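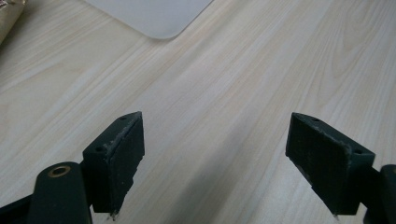 A light wood-grain tabletop with a matte sheen.

**Torkavstead workshop changes tabletop finish after glare complaints**

The shared workshop at Torkavstead has moved its worktables to a pale wood-grain surface with a low-gloss finish, ending a review that began with complaints about glare from the old white tops. The change covers the sorting room and the small assembly room next to it. The packing area keeps its present tables until the floor there has been leveled.

The new tops were ordered through Wuvovance, which also supplied the edge strip and the replacement leg brackets. Each top measures 149 cm along its longer side, the same as the units it replaces, so the existing steel frames were kept. Fitting was completed in March, in the mornings, before the rooms opened to users.

Bilal Sabbagh, who manages the building, said the old surfaces had been hard to work on under the ceiling lights. Users reported bright patches near the middle of the table and had started laying sheets of brown paper over them. The paper slid, tore at the corners and had to be replaced often.

"We tried lowering the lights first," Sabbagh said. "That fixed the shine and left the corners of the room too dark to read a label. Changing the tops was the simpler job."

Light levels at table height are now set at 500 lux in the sorting room and 400 lux in the assembly room. Diffuser panels were added to the ceiling fixtures in both rooms. Readings were taken at the center of each table and at all four corners, with the window blinds down.

Three finishes were compared before the order was placed: a plain gray, a dark walnut pattern and the pale blond pattern that was chosen. Gray performed well for glare but made pencil marks and graphite dust difficult to spot. The walnut pattern hid small dark parts, including the black washers used in most of the kits assembled on site. Small screws and clear plastic sleeves were easier to find on the blond sample, though white paper slips showed up less well against it than against the walnut.

A sample panel was also put through a basic wear check. It was wiped 50 times with the workshop's usual cleaning solution, left overnight and inspected under a side light. No change in sheen was recorded. A second check, using a loaded plastic bin dragged across the grain, left faint marks that came off with a damp cloth. Metal bins were not tested and are to stay on the shelves or on a mat.

Revised care instructions have been posted in both rooms. Tables are to be cleared and wiped at the end of each session with a soft cloth and mild detergent. Scouring pads, solvent wipes and adhesive floor tape are not to be used on the tops. Masking tape is allowed for marking out work positions – it should be removed the same day. Cutting is permitted only on a mat.

The old white tops have been stacked in the rear store. Four are in fair condition and will be offered to the Cukham repair room, which has asked for spare bench surfaces. The rest have swollen edges and will go for disposal.

Work on the packing area depends on the floor contractor, Saengthong, which has yet to confirm a start time. The same finish is planned there, on a thicker board to carry the weight of the scales.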